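January, bench log, evening.

Swapped the Hukach fingers for the Erham pair and left the controller gains alone. Closing force is set to 94 on the Trandale scale. Wrist camera exposure is down to 900, and the edge of the blue cup is still soft up close.
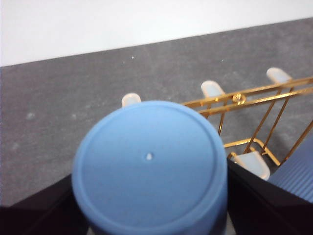 Erham pads are stiffer and need less travel. At 1,000 counts the Hukach set flexed; these don't. Approach speed stays at 2 until I trust the offsets. 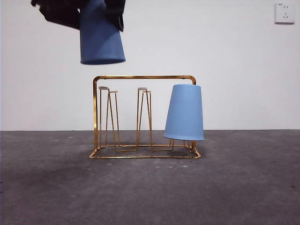
Side camera lags the wrist one, so I need to fix the timestamps before comparing logs. Sârbu driver update can wait. Hukach fingers go back on tomorrow, same rack, same gains.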